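Reporting Breaking News: Fires, Floods, Collapses
Week 3 handout, N. Mahlangu
March 2021

Read before seminar. Bring your draft from last week, the Clovgate one.

1. First hour

You know almost nothing. So does everyone. Write what you have and say who gave it to you. Fire department, police, hospital, utility. Get the full name and title of the person talking, spelled by them. If they hang up before you get it, call back.

Numbers move. An injury count at 9 p.m. will be different by midnight. Put a time on every number in your notes. "At least" is fine if the source said at least. Don't put it in to make yourself feel safer.

Injured and hurt = same thing. Missing and unaccounted for = not the same thing, ask which one they mean.

2. The Clovgate exercise

Recap for those who missed it. Warehouse fire, mixed-use block, 13 people taken to hospital, 3 in serious condition. 935 homes without power. Most of you led with the power cut. Why? People first, then homes, then traffic.

Several drafts said the fire "started in the kitchen of the Nzioka building". Go back to the briefing sheet. The captain says crews FOUND fire in the kitchen. Origin comes later, from the investigator, sometimes weeks later. Same with "gas explosion". Neighbors heard a bang. That is all you can print, neighbors heard a bang.

Chiamaka Edet's draft is posted in the course folder, look at her third paragraph. Two sentences, two sources, no adjectives.

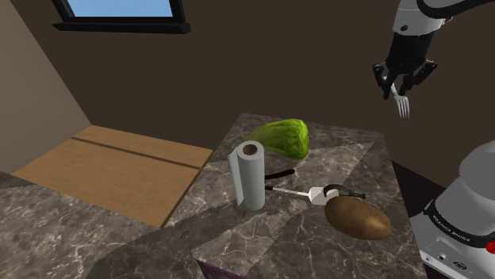
Robotic arm with fork in gripper (computer rendering).

3. Attribution

Said. Use said. Not claimed, not admitted, not revealed.

Official hedges stay in. If she says "we believe everybody is out", you write that she believes everybody is out. Cutting "we believe" changes the fact. Biggest error in the whole batch, roughly half of you did it.

Social media video: who shot it, where, when. Call or message them. No answer, no use. A repost is not a source.

4. Talking to residents

Go slowly. Say your name and where your from. Ask if they want to talk and take no for an answer. Don't tell anyone about a death, ever, that isn't your job. Don't interview kids without a parent there.

Good first questions: Where were you? What did you hear? Where are you staying tonight?

Bad one: How do you feel?

5. Corrections

Fix it fast, at the top, plain words. What was wrong, what is right. The Prundilora flood story (reader p. 100) ran the wrong street name for two days becuase the desk kept changing the web text and leaving the old alert up. Check alerts, captions, the headline, and the newsletter.

For next time

Rewrite Clovgate, 300 words max, with the second briefing added. Then a four-line web alert for the Jumier bridge closing, sheet is in the folder. Final versions due in April, date on the course page. Late drafts lose a grade, ask me early if there's a problem.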